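Putting an old tower in the loft: will the cold ruin it?

I've got an old desktop tower that I want to use for backups, and the only place my other half will tolerate it is the loft.

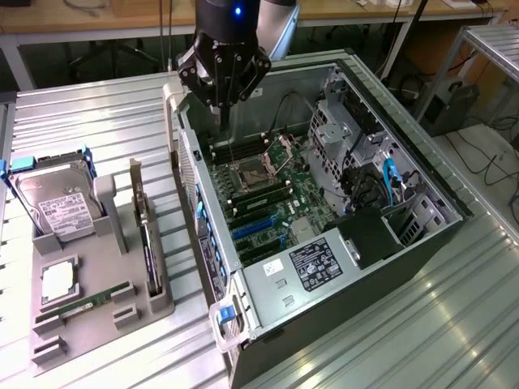

We're in Clistgate, in a 1930s semi, and the loft is boarded down the middle but not insulated at the rafters. In September it was lovely up there. Now it's the sort of cold where I put a hat on to fetch the suitcases. I'd be running it overnight for 5 hours or so and then it would switch itself off till the next evening. Is the cold going to kill the drives? And what about damp? There's a bit of a musty smell by the chimney breast, though I've never found an actual wet patch. I've got 48 quid left to spend on the whole thing, so no clever suggestions about garden offices please!

Ridwan Teoh

Hi Ridwan, I've had a machine in my loft for two winters and it's still going, so take heart. Cold on its own never bothered mine. What you want to watch is the swing -- warm damp air coming up through the hatch when somebody's had a shower, then settling on cold metal. I bought draught strip for the hatch (the foam sort, a few pounds from Bustwood) and a cheap humidity meter with a little screen, and I stuck the meter on the joist next to the computer. If it sits over 70 for days on end I'd move the thing somewhere else.

Leaving it on all the time would help too, as it keeps itself a touch warmer than the air round it. I know that costs money. Mine does a short job every few hours instead of one long one.

Get it up off the boards as well, I used 2 bricks and an old shelf. And do look into that smell by the chimney. Ours was a capped pot with no vent in it, and the roofer sorted it in a morning.

Summer was worse for me, by the way. It got so hot up there in July that I turned it off and did my backups by hand like it was 1998.

Anjani Sitompul

cupboard under the stairs. put a towel under it if the humming gets on your nerves. lofts are for christmas trees

Costia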